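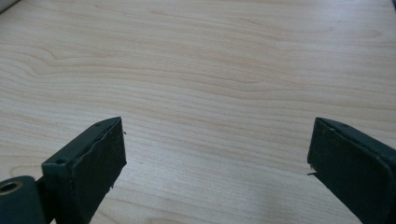 Jaws wide open over the bench, camera view.

Worn jaw face on a hand-held gripper: sand it, pad it, or reprint?

Hok-lam Yau
I'm building a hand-held gripper at home with a camera looking down the fingers. The inner face of the left jaw is scuffed and the top edge looks a bit rough. The right one is still smooth. There are also little fibers sticking out near both tips. A guy at the shared shop says to coat both faces with Varance and forget about it. I have my doubts, as he says that about everything. Is the wear a real problem, or am I fussing? I mostly want to pick up small boxes and pens.

Kwan-ho Tseng
I wouldn't buy anything yet. One scuffed face and one smooth one makes me suspect the jaws don't meet square. Close them on a strip of paper and pull from each corner. If one corner lets go early, a coating will only hide that for a while. Check the left pivot too. Grab the finger near the tip and wiggle it sideways. Any play you can feel there matters more than scratches.
If it all checks out, wet sand the left face with 500 grit on something flat and pick the fibers off with tweezers. I've never seen a fuzzy jaw drop a pen. Your pale bench throws some glare back at the camera, and I'd sort that out before touching the plastic or whatever yours is made of.

sirnovach_fan
just use rubber tape. I put it on mine in September and replaced it 2 times, no big deal. didn't measure anything, works fine for me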